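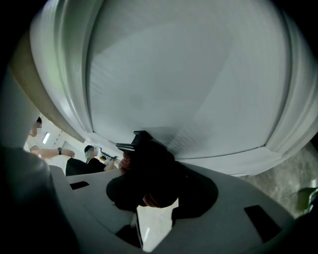

*The gripper's own view of close work at Zilta, with a knitted piece held near a rounded white panel.*

The gripper that Forough Kordestani puts on the bench first thing in the morning has already been apart once this week. A finger was catching as it closed. She takes out the screws, lifts the finger clear and wipes a line of grey fluff from the slide.

"Textiles," she says. "We had a month of cutlery and I hardly opened one."

Kordestani keeps the hand-held grippers running at Zilta, a small firm that records people doing household jobs so that robot arms can be taught from the recordings. The tool is called the Zitard. A person holds it and works the fingers, a camera on the tool records what the fingers meet, and a printed marker on a square plate lets the software work out where the tool was at each moment. Any arm fitted with the same fingers can then be trained on the result.

It is a simple machine, but it gets picked up, put down and knocked against furniture all day, and most of Kordestani's job is finding out what has moved. A marker plate that has turned slightly on its mount will still be read by the software. The positions that come out will be wrong, and a whole morning can be lost before anyone checks.

Her set-up takes 13 minutes a pair. She cleans the lens, checks the fingers for play and presses each plate at the corners with her thumb. Then she opens and closes the fingers 100 times with the cable plugged in, watching the reading on the screen. If it drifts she starts again with the other cable before she blames the gripper.
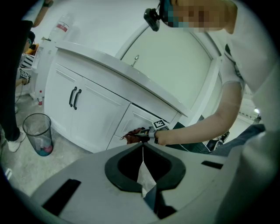 TANGEN, February

The bathroom cabinet is the current job. It has a countertop with a tap, an arched mirror above, and doors and drawers underneath. The operator wears a small black device on the head as well as working with the grippers, which gives the software a second view of the same movement.

Soft things are hard on the fingers. Cloth bunches at the tips and the operator squeezes harder to keep hold of it, and over a few weeks the pads polish smooth. Kordestani changes them after 400 recordings, whatever they look like. The supplier, Ustari, sends them in bags of 14, so there is always an odd number of bags open in her drawer.

She used to wait until an operator complained. "They don't complain, they compensate," she says. "They hold it a bit tighter and carry on, and then it's in the recording."

Cables are the other regular fault. They run across the floor to the power strip, and the plug end takes the strain whenever somebody steps back further than usual. She has tried clips, sleeves and a longer lead. The longer lead was worse – it got under people's shoes.
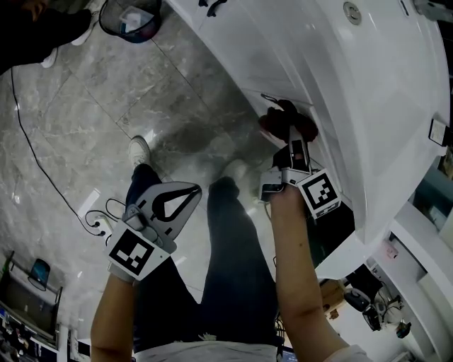

## Between sessions

A stop for repairs is meant to be short. Kordestani keeps a spare pair ready on the bench, already checked, and swaps the whole tool instead of mending it on the spot. The faulty one gets a strip of tape with the time and a word or two: "sticks", "slow left", "plate".

The plates are her current project. The mount has a single screw, and she wants two, with a pin so that a plate can only go back on square. She has filed the first version by hand and fitted it to one gripper, which has been in use since the start of the month. The screw hole needs to move a little further from the edge before she makes any more.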